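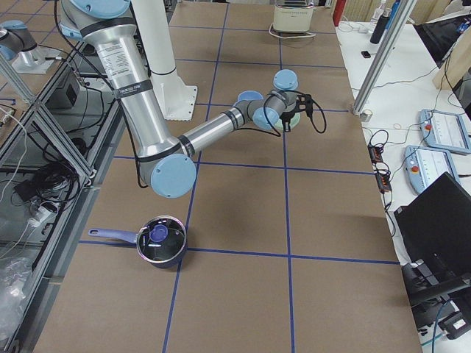 Figure 4.1 Saucepan with a glass lid, on a table marked out with blue tape.

Chapter 4
Lids, Pans and the Claims Made for Them

Few kitchen objects attract as much confident advice as the saucepan lid. Put it on and you save fuel, we are told; choose glass and you save more, as you need not lift it to look. The first claim is easy to test. The second deserves more doubt than it usually gets.

Glass steams up. A cook who cannot see through a lid will lift it, and the supposed saving goes with the steam. Vitória Matos timed 60 pans of water at Nivmont and found that a lid shortened the wait - but she did not compare glass with metal, though she is often quoted as if she had.

Handles are treated just as loosely. The long lavender-purple handle in Figure 4.1 may look cool to the touch, yet colour tells us nothing about heat.

In this chapter we ask what a lid does, how we would know, and what a fair test needs. Before reading on, write down what you expect to happen when 200 ml of water is heated with and without a lid. Keep your answer. You will need it in Section 4.3.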